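Kitchen surfaces, set 3. The Nomgate house has one long run of counter, fitted in January by Taşdemir and photographed before the wall tiles went up. Reference number for the slab is 1547.
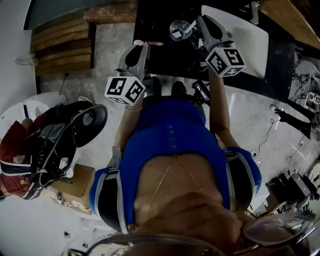 *Black countertop with faint white veining, white basin at right, glass bowl and spoon alongside.*

The gloss finish shows water marks — wipe it dry after use. Basin corners are rounded and clean easily. Sealer is due again in 10 months.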